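Groltdale橙子园开放日，去了，写得有点长

先说怎么去，留言里问这个的最多。从Murnum汽车站坐支线小巴，863路，一天没几班，早上那班千万别错过！我就是差点错过的那个，一手豆浆一手背包跑过去，司机已经在关门了，看见我又给打开了（好人一生平安）。坐16站下车，站牌立在一个岔路口，旁边是个卖轮胎的铺子，往轮胎铺对面那条下坡路走，看见一排防风的高树就对了。导航会让你多走一段去绕果园的后门，别听它的，后门平时锁着，我前面有一对母女就是从后门一路又绕回来的，到的时候脸都走红了。

开放日是2022年3月21日，他们一年开两次，春天一次，October那次我问了，说是给小朋友办的，要画画要做果酱，大人去了也没什么看的，所以想看分拣和装箱的还是赶春天这场。门票五块，交钱给一个纸手环，还送一小杯现榨的橙汁。橙汁！等会儿单独讲。

管报名的是Mikkel Bisgaard，高高瘦瘦一个人，邮件回得飞快，我头天晚上十一点多写信问能不能带伞（天气预报说有雨），他十分钟就回了，说能带，但是进果园的时候树枝会勾伞，最好穿雨衣。我没听，带了伞，伞面果然被勾了个小口子。雨只下了一阵，还是在大家都进棚子之后下的。

集合点在老仓库门口，来的人比我想的多，有带娃的，有一队骑车来的，还有两位老太太从头到尾都在讨论橘子酱放不放白酒，我跟着听了一路，受益匪浅。Mikkel把我们分成两拨，一拨先看果园后看分拣，一拨反着来。我在先看果园的那拨，带队的是Washington Vieira，在这里剪枝剪了好多年，讲话慢悠悠的，嗓门倒很大，站在队尾也听得清。

果园那段

果园在坡上，一垄一垄顺着坡走，垄中间的草留得挺高，我的裤脚全湿了。Washington说草是故意不割的，开花那阵蜜蜂要用，收果的时候才割出一条道来走车。我们去的时候树上还挂着一批晚熟的果子，另一些枝头已经冒花苞了，凑近了有香味，那种很冲的、有点像洗发水的甜香。果子和花苞挂在同一棵树上，我之前真不知道橙子是可以这样的，蹲在那儿看了半天，被后面的小朋友催了。

他教我们怎么摘。我一直以为揪下来就行，错得离谱。要用那种圆头的小剪子，先在离果子远一点的地方剪一刀，把果子拿下来，再贴着果蒂剪第二刀，剪平，一点梗都不能留。留了梗的果子放进筐里会扎别的果子，扎破一个小眼，过几天就从那个眼开始烂，连带着旁边的一起烂。他伸手从筐里翻出一个给我们看，果皮上一个针尖大的小点，不说根本注意不到。他说这种就不往外卖了，拿去榨汁。

然后每人可以剪两个带走。我剪第一个的时候太紧张，第二刀剪到了果皮，汁水滋了我一眼镜。旁边骑车队的大哥笑得不行，然后他自己也剪破了，哈哈哈哈。第二个剪得漂亮，我特地把果蒂那面拍给我妈看，我妈回：多少钱一斤。

坡顶有一间小石屋，以前放农具，现在里面摆了几张旧照片和一台老秤。秤是铁的，秤砣不见了，拿一块石头顶着。Washington说他刚来的时候还用过它，一筐一筐地称，称完用粉笔写在门板上。门板上的粉笔字早没了，不过手摸上去木头是滑的，大概是擦了太多年。从石屋门口往下看，能看到整个Murnum镇和水塔，风很大，我的纸手环差点被吹跑。

下坡的时候有一段路特别滑，穿运动鞋的几乎都溜了一下。要去的朋友，鞋底带纹的，拜托了。

榨汁和分拣棚

橙汁是在棚子门口领的，纸杯，小小一杯，现榨，浮着果肉。我自己平时喝橙汁嫌酸，这个完全不酸，甜得很厚，喝完嘴里还有一点皮的香。我厚着脸皮去要了第二杯，倒汁的姑娘看了看我的手环，又给我倒了一杯，倒得比第一杯还满！

分拣棚里面是Arlindo Arruda的地盘。他管这条线，戴一副很厚的老花镜，推到脑门上跟人讲话，低头看果子的时候再拉下来。分拣线是旧的，果子先过水，再过一排毛刷，再吹风，然后滚到一条斜的台面上，按大小从不同的口子掉下去。声音咕隆咕隆的，挺催眠。小孩都趴在边上看果子掉下去，每掉一个就喊一声，喊了足足十来分钟，嗓子也不哑。

大小是机器分，好坏还是人看。Arlindo让我们试着挑，给了一筐混在一起的果子，说挑出能装礼盒的。我挑了又圆又亮的，自信满满端过去，他扒拉两下拿走一半。太亮的他反而不要，说那几个皮薄，路上一压就塌。他要的是拿在手里沉的，皮上有一点点粗，蒂那头平。有个果子长得歪歪的，屁股上一圈疤，我以为肯定出局，他说那是风吹着树枝磨的，里面好得很，留着自己吃。他还真的从口袋里掏出小刀，当场切开分给我们。我吃了一瓣，好吃，比领的那杯汁还甜，我后来在小卖部专门找疤果，有卖的，一袋比礼盒便宜一大截，强烈推荐。

有人问一季能出多少。Arlindo指了指墙上钉的一块小黑板，写着1595，说是上一季走掉的礼盒数，散卖的不算在里面。又有人问多不多，他把眼镜推上去想了想，说够忙的。

棚子里还有一个角落堆着空纸箱，压平了捆着，一捆一捆码到人那么高。纸箱是Lerkex供的，Arlindo对纸箱意见很大，说换过一次厚度，换薄了，结果冬天受潮，箱底软塌塌的，后来又换回厚的。讲纸箱讲了比讲橙子还久，骑车队的人听到一半溜出去抽烟了，我倒听得津津有味。什么瓦楞的方向要竖着，什么侧面打孔是给果子透气用的，不透气的话箱子里面会出汗，一出汗就长毛。我回家以后把厨房里装土豆的箱子也戳了几个洞，看看效果，有结果了再来说。

午饭

午饭可以自己带，也可以在院子里买。院子里摆了长凳，卖两样东西，一样是豆子炖肉配米饭，一样是橙子蛋糕。豆子炖肉上面盖了两片橙子，一开始我以为是摆盘，拿筷子（没有筷子，拿叉子）拨到一边去了，对面的老太太看不下去，让我一口肉一口橙子那么吃。照做了，解腻，确实应该那么吃。

橙子蛋糕有点干，我直说了。边上的糖霜好吃，中间噎人，要配咖啡。咖啡是保温壶里倒的，温的，一般。不过那个价钱我也不好意思挑。后来听Mikkel说蛋糕是前一天夜里赶出来的，烤箱坏了一个，另一个火又偏大。行吧，那原谅它了。

吃饭的时候我跟Anathi Ndlovu坐到了一起，她也是来玩的，做包装设计，专程坐了很久的车过来看礼盒怎么装。我俩一拍即合，她看盒子，我看热闹。她随身带一把软尺，看到什么量什么，量了长凳，量了蛋糕（！），还量了我的保温杯，说杯子的直径跟一个中等果子差不多，我回家还真比了一下，差不多。

装礼盒

下午这段是我最喜欢的，也是我绕了这么大一圈真正想写的。

散客的礼盒不在棚子里装，在Neusa Moura家里装。她家就在果园边上，院墙连着，穿过一个小门就到。Rezende这个牌子就是从她家里做起来的，名字是她外婆娘家的姓。最早没有棚子也没有线，收下来的果子全搬进屋里，一家人围着桌子擦果子、装箱，装好了堆在走廊。现在大宗的早就进棚子了，但是零散的、别人写信来订的、要送人的那种，Neusa还是习惯在家里装，她说棚子里咕隆咕隆的吵得她头疼，在家里能听收音机。

进门要换拖鞋，拖鞋不够，后面几个人就穿着袜子进去了，我是其中一个，庆幸那天袜子没破。屋子不大，装箱的桌子铺着粉色的桌布，带小白点，桌子后面就是一张床，铺着绗缝的花垫子，奶油色的底，一朵一朵粉色的花，靠里还靠着花枕头。我一看就觉得亲切，我姥姥家也是这样，饭桌后面紧挨着床，人多的时候一半人坐凳子一半人坐床沿，过年包饺子面粉能飞到枕头上去。Anathi小声跟我说这个粉和橙子放在一起真好看，要记下来。她是职业病，不过我同意，粉桌布配橙子，谁想得到呢，就是好看。

盒子是敞口的纸盒，橙色的边，里面是白的。Neusa说里面一定要白，白的显果子，以前用过本色的牛皮纸盒，打开来灰扑扑的，收到的人还以为果子放久了。边上那圈橙色是她女儿挑的，一开始她嫌艳，看了两季看顺眼了。

装的讲究比我以为的多，我尽量记全：

果子要提前从棚子里拿过来，在屋里放一夜，让皮稍微软一点点，她管这叫醒一醒。刚从水里过完就装的，皮太脆，碰一下就一道印。

装之前拿干布一个一个擦，只擦，不上蜡。她手快，一转就是一个，我转了三圈还觉得没擦干净。

先放角落，再放中间。她说果子自己会滚，角上的先靠住了，中间的就老实了。蒂朝下，花脐那面朝上，打开的时候齐整。我问那侧着放行不行，她说行啊，你自己吃的话横着竖着都行。

手指头不能掐。要用手掌托，或者五个指头一起轻轻地拢着放下去，放到底再松手，不可以离着一截就松。她让我试，我放第一个的时候松早了，咚的一声，全屋都听见了，Neusa也没说我，把那个果子捡出来看了看，放到一边去了。我脸都热了，后面几个放得跟放鸡蛋一样。

白色的盒底容易蹭上颜色，橙子皮上的油沾到纸上就是一小片淡淡的橙印。我问这样还能不能寄，Anathi也竖起耳朵听。Neusa说一点点不要紧，她自己收东西的时候看到有点印子，反而晓得是人装的。要是蹭得多了，就留着当家里的果盘用，她家厨房里三个这样的盒子，一个装橙子，一个装洋葱，一个装塑料袋（跟全世界的厨房一样！）。

铺纸也有两派。Neusa那派是底下垫一层薄纸，果子之间也塞；Arlindo那派是什么都不塞，只要装满了就不会动，塞了纸反倒闷。两个人为这个争了好多年，谁也没说服谁，所以寄出去的礼盒有的有纸有的没纸，你收到哪种要看那天是谁值班。Anathi听到这里笑得把软尺掉地上了。

Neusa一边装一边讲话，讲她小时候偷吃装好的果子，吃完把皮合起来再放回盒子里，结果那盒真的寄出去了，寄给镇上的牙医。牙医第二天拿着那张皮上门，她外公气得要命，牙医倒没生气，坐下来喝了杯咖啡，又拿走两个。她讲的时候收音机里正好在放一首老歌，她跟着哼两句又接着讲，讲到哪儿了自己忘了，从头再来一遍，我们听了一遍半。

参观的人轮流上手，每人可以装一个小盒带走，盒子的钱另付，果子不要钱。排队排得有点久，因为大家都装得特别慢，全怕咚一声。骑车队的大哥最慢，装完还退后两步看，又上去换了两个果子的位置。他们是骑车来的，盒子没地方放，最后拿弹力绳绑在后座上，也不知道到家什么样了，如果大哥看到这篇请留个言。

小卖部和回程

小卖部在大门左手边，卖散果、疤果、橙子酱、橙皮糖，还有一种橙花水，小瓶的，我不太懂怎么用，闻着像果园坡上那个味道，就买了。橙皮糖要趁早买，我下午出来的时候只剩盒底的碎糖粒了，店里的阿姨把碎的倒进纸袋送给我，在小巴上被我拿手指蘸着吃完了。

橙子酱有两种，粗皮的和细皮的。那两位讨论白酒的老太太在这儿给出了最终意见：粗皮的买，细皮的自己回家做。我照办。现在冰箱里那瓶粗皮的已经下去一半，抹面包好吃，拌酸奶更好吃，我先生拿它炒了一次排骨，也行，就是锅难洗。

可以刷卡，但是机器时灵时不灵，带点零钱。厕所在老仓库后面，干净，没有纸，自己带。停车的地方在轮胎铺那边，下过雨都是泥。狗不让进果园，可以在院子里拴着，有水盆。婴儿车推得进分拣棚，推不上坡。

回程小巴我等了好久，等车的时候雨停了，路边的水沟里滚着一个橙子，不知道是从谁的车上掉下来的，被水冲着一点一点往下坡走，站牌底下几个人都盯着看，看它拐过弯去。上车以后整个车厢都是橙子味，司机说每年到这天都这样，他把窗户开了一条缝，又关上了，说算了，挺好闻的。

我装的那个小盒放在膝盖上抱回来的，到家打开，好好的，一个没伤。头天晚上吃了一个，第二天给楼下邻居送了两个，剩下的我妈来了一趟就没有了。她又问了一次多少钱一斤，我说妈这个是按盒的，她说那一盒几斤。盒子我留着了，现在里面装的是充电线。

Mikkel后来群发了一封邮件，说想订的可以直接回信给他，写清楚要大果还是中果，要不要垫纸。我回了，要中果，垫纸（对不起Arlindo）。Anathi跟我也加上了联系方式，她说她要的是不垫纸的，等收到了我们拍照对比一下。

最后放一张在Neusa家桌上拍的，盒子还早着呢，没装满。

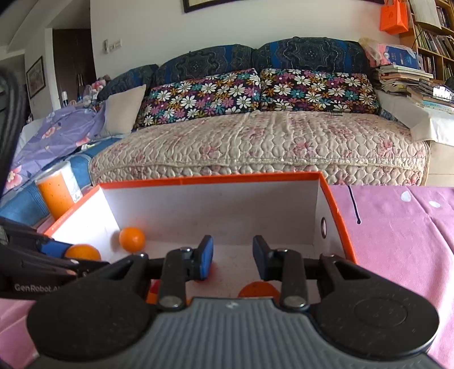
橙边白底的盒子和三个橙子，后面就是那张铺花垫子的床，Groltdale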